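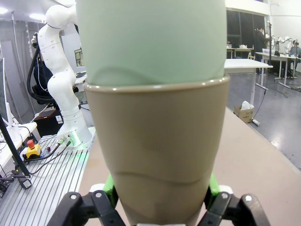 Fremantle, 2019-01-04

The Ullon stacking cup, and the rest of the picnic range

Welcome to the new year, and to what I think is the nicest lot of picnic gear we've had in the shop since we opened. I'm Pendo Mutiso, I do the buying for Ondieki Outdoor Table, and this page started as a few lines about cups and has grown a bit, so put the kettle on.

The Ullon is a tall, tapered cup with a matte finish. It's sold by the piece, and you can mix your colours however you like. We have it in mint, taupe, charcoal and a soft yellow that I was doubtful about and have now bought for home. One cup sits down inside another with the upper one standing well proud of the rim, so you can get hold of it easily and pull the two apart, even with sunscreen on your hands (we've all been there!). There's a thick lip on it too, and I find that much kinder to drink from than the sharp thin edge you get on the cheap party ones.

Each cup holds 3 good splashes of cordial and a lot of ice, or a decent iced coffee, or a beer if you pour it slowly. They're fine on the top rack of the dishwasher. Please don't put them in the microwave, and please don't use them for tea straight off the boil. Warm Milo is all right. I should say as well that they're a bit tall for very little hands, and for toddlers I'd steer you to the short version, the Ullon Junior, due back in April.
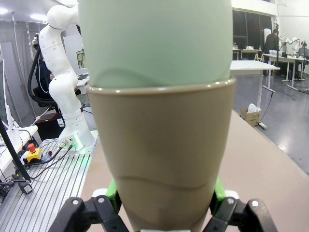 Ullon cups in mint and taupe, nested.

Now, the rest of the basket. People often come in for cups and go out with a rug, and I can't blame them. The Stekholm rug is the one we've sold longest. It has a brushed cotton top and a waxed underside, and it folds down to something you can carry under one arm while the other arm is dragging an esky across the sand. The straps were the weak point on the old model – they stretched after a summer or two – and the maker has gone over to a wider webbing with proper stitching at the ends. If you've got the old one and the straps have gone, bring it in and we'll fit the new ones for the cost of the parts.

The Plestard carry crate is newer, and it took me a while to warm to it. It looks like a plain folding crate, and really it is one, but the dividers lift out and go back in wherever you want them. Set up one way it takes bottles standing up; take the dividers out and you can get a whole roast chook in there, wrapped, with a salad bowl on top. It's rated to 16 kilos. My brother-in-law has tested that figure with firewood and I've asked him to stop.

We also keep the matching Plestard lid, sold separately, which turns the crate into a low table. It's handy at the cricket, or on the grass down at the foreshore where there's never a flat spot for your drink.

A few bits and pieces about care. Sand is the enemy of any matte plastic, so give your cups a rinse under the tap before you wipe them, otherwise you'll polish little scratches into them. Sunscreen comes off with ordinary dish liquid and a soft cloth. The rug can be sponged but not machine washed, as the wax won't survive it, and it should be hung over a fence in the shade until it's dry right through before you fold it up. The crate just gets the hose.

Delivery is free on orders over $80 anywhere in the metro area. For country customers we charge what the post charges us, and I'm happy to give you a price over the phone before you commit to anything. If you buy 6 or more cups in one go we'll put in a cotton drawstring bag to keep them in – just mention your favourite colour in the order notes and I'll see what's on the shelf. Bags are cut from ends of roll, so the grey ones go quickly and there is nearly always plenty of orange.

Returns are easy. Keep your receipt, bring the thing back within the month, and we'll swap it or refund you. If it's something you were given at Christmas and you haven't got the receipt, come in anyway and have a chat. We can usually find you in the book.

The shop is open through January with our normal hours, and there's parking behind the bakery.

This site uses cookies to remember what's in your basket. By continuing to browse you agree to our use of cookies. Accept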